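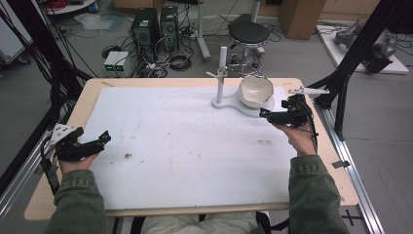
Last updated: July

plurnlow_pete
Is butcher's paper worth it for a glazing table? The studio in Pristlow wants $184 for a roll. Sounds steep for something you chuck out.

oda.haugland
Mine stays down for weeks. Smudges don't matter until they end up on a white bowl.

kilnsceptic
Weeks? Then you're just storing dust on paper. Bare wood and a damp sponge, free.

O_Derkach
Bare birch stains, mate. Ask me about the iron oxide.

kilnsceptic
So seal it. And has anyone had a hairline in the bottom of a cream glaze that really was "only crazing"? I've heard that one before.

oda.haugland
Tap it and listen — a dull thud means cracked.

kilnsceptic
Not convinced. Fill it and leave it overnight.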